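My walk to the long building

I moved to this city in November, and in the beginning I did not like the plaza. I come from a small town where the streets are narrow and bent, and when you walk there you always see only the next corner. On the plaza you see everything you still have to walk, and for a person with a bad knee this is not a friendly view.

My doctor said I must walk each day, on flat ground if possible. My neighbor Rianne Baert told me that the flattest ground in the district is behind the offices, between the Enier bakery and the tram stop at Prins. She was right. From my door to the last building and back I need 45 minutes, with one pause. In the first weeks I needed 65, but then I had also a stick.

I want to write down a little about this walk, because my sister asks me on the phone what I do all day, and I notice that I can't explain it well when I speak. In writing I have more time to find the words.

The first part is concrete. It is pale grey with darker patches, and after some weeks I began to know a few of the patches like one knows the stains on a kitchen table. The dark joints in the pavement go forward at an angle, and I like to follow one with my eyes to the place where it becomes too thin to see. On the right side there is the tall office building with its rows of windows, then grass, and the light pole with the banner. In winter the grass is more brown than green, and I have become fond of this color. 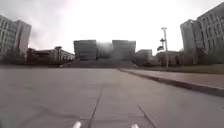
The wide part of the plaza, with the offices on the right.

I learned the word "curb" here. In my language we have one word for the curb and for the edge of a bed, and so I said to Rianne that I had sat down on the edge of the bed beside the street. She understood me after a moment and laughed very much. Now I say curb. It is raised and it is high enough to notice with a bad knee, so I step up only at one place near the start, where I can hold the railing of the bakery terrace.

Early in the morning, before eight, I meet mostly people with dogs. At noon the office people come out with their lunch. They walk fast and in groups, also when they have nowhere to go, and they turn around at the same place each day like swimmers in a pool. I prefer the hour after that, when they are back inside and it gets quiet again.

My phone counts the steps with a program called Clarkent, and it wanted at first that I make 3000 on a day. I found this a big number and I was a bit offended. One evening it showed me 467, with a sad little face, on a day when I had cleaned the whole oven and both windows. I have changed the goal myself and turned off the face.

The second part of the walk I like more. The lawn is broad and it stays beside you the whole time, and between the grass and the paving runs the curb, pale and a little uneven. The paving has large slabs on the side of the grass. On the other side it is open and smooth, and there I walk on the days when the knee is complaining. On good days I take the slabs and try to make my steps so that I don't touch the joints. I did this as a girl on the way to school, and I'm not ashamed to do it again. At the end stands the long building. I use it as my mark: when I can see the separate floors well, it's time to think about the way back.
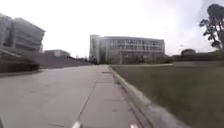 Is the plaza a good place to walk when it rains?
I would go only with shoes that have a good sole. Smooth paving gets slippery for me in the rain, and I slipped once beside the grass, without falling. When the rain is heavy I take the street behind the bakery, where the surface is rougher and there are trees.

A reader from my old town also wrote to ask about benches. I sit on the terrace of Enier before I start, and again when I come back. They have a small coffee, and the woman there brings me a second chair for my leg without asking.

What I still miss is the sound. At home there was always somebody who repaired a roof or called a child. On the plaza I hear mostly my own shoes, and the tram when the wind comes from Prins. My sister says I should listen to the radio with those small things in the ears. I tried it for two days, but then I forgot to look where I was going and walked past the long building as far as the Beta supermarket, so I bought onions and took the tram home.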